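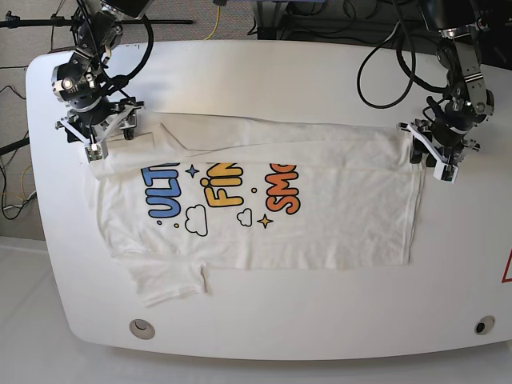
A T-shirt partway through folding on one of the teleoperation tables at Wandari.

Fermín Lagos has folded the same white T-shirt more times than he would like to work out. Most of those folds were done without touching it. He sits a short distance from the table, holds a pair of lightweight arms by their handles, and the robot's two arms copy what his do.

Lagos runs data collection at Wandari, a small company that trains two-armed robots to handle cloth. The folding project is called Semden inside the company, and it has taken up most of his working time since it started in December. I spoke to him in the room where the recordings are made, and later to Bianca Toma, who trains the models that learn from them.

"People expect it to feel like a video game," Lagos said. "It's closer to doing the ironing with somebody else's hands. You know what you want to happen. You just can't feel whether it's happening."

The lack of feeling is the first thing he mentions to new operators. The handles pass on position and the opening and closing of the grippers, and nothing else. If a fingertip has caught two layers of cotton when it should have caught one, the operator has to see it. If it has caught none, the operator may only find out when the arm lifts and the shirt stays where it is.

"With your own fingers you rub the cloth a bit and you know how many layers you've got," he said. "We had to learn to do that by eye. You look at the edge. You look at whether the wrinkle moves when you move."

Training takes four shifts. On the first, a new operator does no folding at all. They pick up the hem of a shirt, put it down, and pick it up again. On the second they drag a shirt flat. Folds come on the third, and on the fourth they record, though Lagos goes through everything from that shift himself and usually throws a good deal of it out.

I asked what he was looking for when he threw things out.

"Hesitation, mainly. If you stop in mid-air for two seconds to think, the robot learns to stop in mid-air for two seconds. It doesn't know you were thinking. So I tell people, think before you start the recording, or think while your grippers are resting on the table. Don't think up in the air."

Speed is a problem the other way. Some operators get good and then get quick, and a quick operator will flick a shirt flat with a snap of the wrists. It works well for a person who has done it hundreds of times. The model copies the flick and gets the timing slightly wrong, and the shirt ends up in a heap. Wandari now asks operators not to flick.

The fold itself is written down on a sheet by each station. The shirt starts face up. The two grippers take the top, one near each corner, and bring it over towards the body. After that come the sleeves, then the sides, then one last fold from the bottom. Lagos said the order had been argued over for weeks and that he had lost.

"I wanted sleeves first, like my mother does it. But if you do the sleeves first, the grippers have to work on thick cloth for the rest of the fold. Doing the top first, both arms do nearly the same thing at the same time, and that turned out to be an easier thing to teach. I still fold mine sleeves first at home."

The top fold is also where most recordings go wrong. A wide band of fabric has to come over and lie down along its whole width. The arms hold it at the ends, so the middle does as it pleases. Operators are told to lower both grippers together, press the fingertips down and leave them there a moment before letting go. Letting go too early is the most common fault. The corner comes away with the finger and the fold opens up again.

"Press, wait, open, then lift," Lagos said. "Four words. I say them all day."

The clothes come in bundles. The team began with plain white shirts, all one size, and the first model learned them fairly well and then failed on almost anything else. Printed shirts were brought in next. Lagos had assumed that a print would help, because the robot would have something to look at. Toma told me the picture was more mixed.

"A print is useful for knowing which side is up," she said. "But it changes shape when you fold it. Half the lettering goes under, and what's left on top doesn't look like the thing you saw ten seconds ago. An early model treated the print as the middle of the shirt. When the print was partly covered, it decided the middle of the shirt had moved."

Her answer was to ask for more shirts with big, loud prints in odd places, and more recordings that start with the fold already half made. These are called partial starts. An operator sets up the shirt by hand, badly on purpose, and takes over from there.

"Failure data is what I ask for most and what I get least," Toma said. "Everyone wants to hand in a nice fold. I want the one where the corner slipped and you went back for it. If the robot has never seen anybody go back for a corner, it won't go back for a corner."

Lagos agreed, with a reservation. A recording in which an operator makes a real slip and puts it right is worth keeping. A recording in which they pretend to slip is usually easy to spot and, in his view, not worth much. "People act. They drop it in a very dramatic way. Real slips are small."

Semden now holds 2,000 accepted folds. Toma would not give me a figure for the rejected ones. She said the number mattered less to her than how many people the folds came from. When one person supplies most of the recordings, the model takes on that person's habits. For a while, she said, the robot nudged the left sleeve twice before doing anything with it, and everyone in the building knew whose nudge it was. Lagos admitted it was his.

He has tried the other way of teaching too. On Quiroga, an earlier project, the team taught by hand: the operator took hold of the robot's arm near the wrist and moved it through the task while the joints were set to give way. Quiroga was about placing parts in a tray, and for that it did well.

"Moving the arm by hand is lovely for a simple job," he said. "You push it where it should go and it remembers. You can show someone in five minutes. But with two arms you need both of your hands on the robot, and then you're standing over the table and you're in all the camera views. The model sees a person leaning in. Then you take the person away and it doesn't know where it is."

There was also the matter of weight. Even with the joints slack, the arms resist a little, and after an hour the operators' movements got smaller and lazier. With the handles, the arms being held are light and the operator can sit down. Sessions at Wandari run for 51 minutes, a figure Lagos said came from an old booking system and which no one has seen a reason to change. Breaks are compulsory.

I had a go. I was given the shirt laid out flat and told to make the top fold only. The right arm found its corner on the second try. The left arm, which I was watching less, closed on the air just beyond the cloth, and I lifted one side of the shirt and left the other behind. Lagos said this was what everybody did. You look at one hand, and the other drifts. His advice was to look at the space between the two grippers and let both of them sit at the edges of your sight.

On my fifth attempt I got the band over. It was crooked and full of creases, and he told me to press, wait, open and lift, in that order, which I did. He did not keep the recording.

The trained model runs on the same tables, with the handles unplugged. A buyer, the laundry firm Vendel, has been to see it and has asked for a test on its own stock, which is mostly staff tunics with buttons. Toma tests every new version on a set of 100 starting positions, some of them flat and tidy and some of them close to a ball. The tidy ones mostly go well now. The balls do not, and she thinks it will need a separate set of recordings, showing only how to find a corner in a heap and pull it out.

Lagos has started on those. He described it as the dullest work of the project so far and said he quite liked it. An operator picks at the heap, looks, lets go, and picks again. There is no fixed order to write on the sheet by the station, and the operators do it in very different ways.

"Some go for the collar, some go for whatever's sticking out," he said. "I haven't told anyone which is right. Bianca wants to see all of them first."

The buttoned tunics are due to arrive once the heap recordings are finished. He has asked for one in advance, so that he can try it on the handles before the others do.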